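# "Ask me again when it can find the end of a string"

2/20/19

Meenakshi Chacko has been finishing drawstring goods for Lulness for 14 years, and she has heard the word "pilot" before. The last one was a folding table that was supposed to double the output of the shirt line. It did, she says, if you left out the time spent unjamming it.

So when Veltalley announced that its hand-held grippers would be recording how the finishers handle cloth, with a view to having machines take over part of the job, she went to the meeting with a list of questions. She came away with most of them still on the list.

"They told us it learns from our hands," she says. "Fine. Then what is the rate for teaching? I trained two girls last year and I got a little extra for each. For this I get the same as on any other day, and I'm slower, because I'm holding a thing the size of a shoe."

Krishnamoorthy Reddy, who runs the project for Veltalley, doesn't dispute the slower part. He gives the figure himself: 320 pieces handled with the grippers in the first week, well under what the same people finish bare-handed. He prefers to talk about the total, 3947 recordings so far.

"Nobody is being replaced by this," Reddy says. "We want to take the repetitive part away."

I asked him which part of finishing a drawstring isn't repetitive. He said that was a fair question and that they were looking at it.

Chacko laughed when I passed this along. "The repetitive part is what I'm paid for -- by the piece. Take it away and what do I have, the interesting part? There's one interesting piece in a hundred."

She does allow that cord is hard. It twists, it slips back into the channel, and cheap cord frays if you look at it. She finds the end by feel. The gripper has to take hold of it from outside, in a bunch, and somebody still has to keep the cloth where it should be.

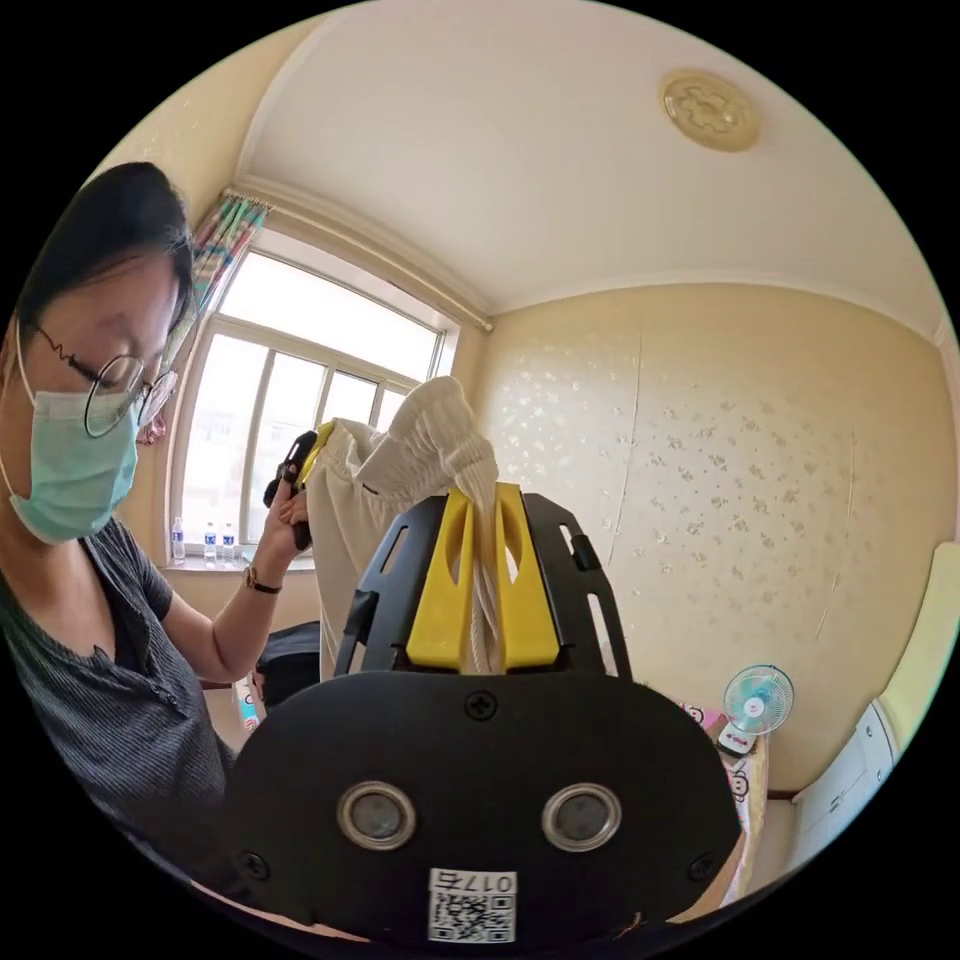
## What was promised in writing

Very little. The sheet handed out at the meeting says that piece rates "will be reviewed" once the recording period ends. It gives no date and doesn't say who does the reviewing. Reddy told me rates are up to Lulness. Lulness told me it was waiting for results from Veltalley.

Chacko keeps her copy folded in her bag. She wants a line added saying the rate can't drop while people are still fixing what the machine gets wrong. She has asked twice.

"I'm not against it," she says. "If it works, good, my wrists hurt. But I've seen how they count. They count the ones it picks up -- they don't count who put them straight afterward."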